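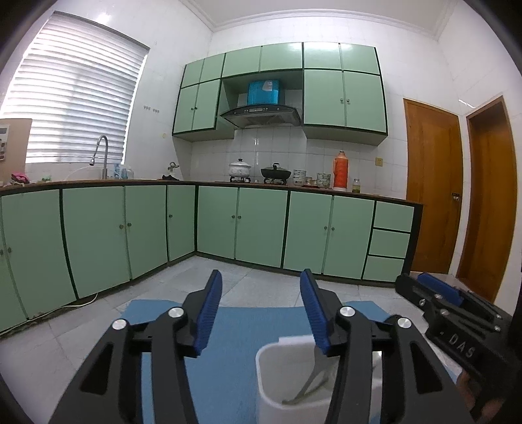 The kitchen, with its green base cabinets, brown countertop and range hood.

Shared Kitchen: Notes for Residents

The House Office thanks all residents of Hikarville who replied to the spring notice on the shared kitchen. The replies have been read, and the arrangements below will apply from the first of May. They replace the sheet posted inside the pantry door last fall.

Counters. The counter on either side of the faucet is a working surface and should be left clear at the end of each evening. Bottles of dish soap and cleaner may stay beside the faucet. Cloths should be rinsed, wrung out and hung on the wall hooks. Any cloth still on the counter at 10 p.m. will go into the house wash and may be collected from the linen shelf the next morning.

Stove and hood. Lidded pots may remain on the burners while a meal is being kept for someone who is expected home the same evening. Please leave a note with your room number. Pots without a note will be emptied and washed. The range hood is to be switched on before any frying begins. Its filters were changed in March, and the old ones had collected a great deal of grease. The shelf above the hood is not suitable for food.

Bowls and dishes. The bowls are kept in two stacks on the back counter, the white ones in one and the patterned ones in the other. Residents are asked not to mix them, as the patterned bowls are slightly wider and the stack leans when a white one is placed underneath. Replacement bowls have been ordered from Serico. Thermos flasks are welcome on the counter during the day but should be marked with the owner's name.

Drawers. The three drawers at the end of the cabinets have been sorted again. The top drawer holds flatware, the middle drawer holds ladles, peelers and can openers, and the bottom drawer holds dish towels. Food containers with matching lids are now in the corner cabinet. Lids without containers were put in a Plamex crate in the hallway and may be claimed until the end of the month.

Floor. The tiled floor is mopped every morning between 6 and 7. Mats, bags and boxes should be lifted before that time.

Costs. The kitchen fund stood at $3,506 at the close of the last quarter. Of this, $540 has been set aside for repairs to cabinet doors and knobs, and the remainder is held for the replacement of the refrigerator. The monthly contribution stays at $4 per resident.

Questions about these arrangements, and reports of loose knobs or dripping faucets, should be addressed to Cristóvão Leitão at the House Office, extension 1774. The next issue of The Kettle will carry the summer schedule for the laundry room and the roof terrace.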